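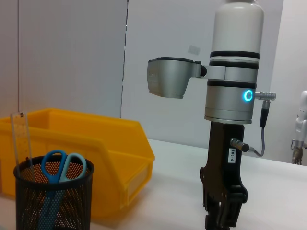

okazdani
Need a sanity check on desk tops. Redoing the spare room as an office, 14 square meters, one window, north side. My wife wants white everything. I've used white tops before and every crumb shows, plus I get glare in the afternoon. But a pale white tabletop does make metal stuff look sharp, silver against white, and I get why people go for it. Leaning oak veneer myself. Budget is $701, dont ask how I landed on that.

kausar_k
White. North window, you need all the light you can bounce. Oak in a dim room goes brown by 4 pm.

villalobos77
Disagree with kausar. Get a matte finish in whatever color and buy a better lamp. White tops yellow. My Rudeck one did in two years, right where the sun hit.

kausar_k
Your Rudeck was in a sunroom, you posted it. Not the same thing at all.

villalobos77
Fine, but it still yellowed.

nwarraich
Had both. Quick version, typing on my phone on a train:

1. White laminate. Cheap, wipes clean, edges chip if you bang a chair into them. Get the thick edge band. Pale walls plus white top can feel a bit like a clinic, so put a rug down or something.

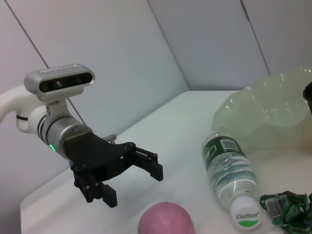 2. Oak veneer. Nicer to lean on. Rings from cups, so coasters, always. Needs oil if its not lacquered, check before you buy.

3. Linoleum. Nobody has said it yet. Soft, no glare, comes in light gray. Costs more but you'd fit it in 701 if you keep your old legs.

okazdani
Linoleum like kitchen floor linoleum?

nwarraich
Furniture grade, thinner. Itinier sells cut sheets, takes them 4 weeks.

urho_a
Took mine 6. Good stuff though. Dents if you clamp a monitor arm on it, put a scrap of ply under the clamp.

kausar_k
Dents AND costs more. Still white.

urho_a
On drinks, rings are only a problem if you're careless. I keep to bottles with a cap at the desk now, no mugs, and if one goes over you don't lose a keyboard.
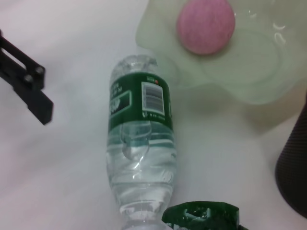 Coffee stays in the kitchen. My wood top is nine years old and still has no rings. Oiled it twice, maybe three times. So I'd say oak if you can live without a mug next to you, and if you can't then lino.

villalobos77
no mugs at the desk is insane

okazdani
Yeah I can't do no mugs. Ordering the light gray sample from Itinier, and a white one so I can say I tried. Will post once they're here, prob July.

kausar_k
You'll pick the white.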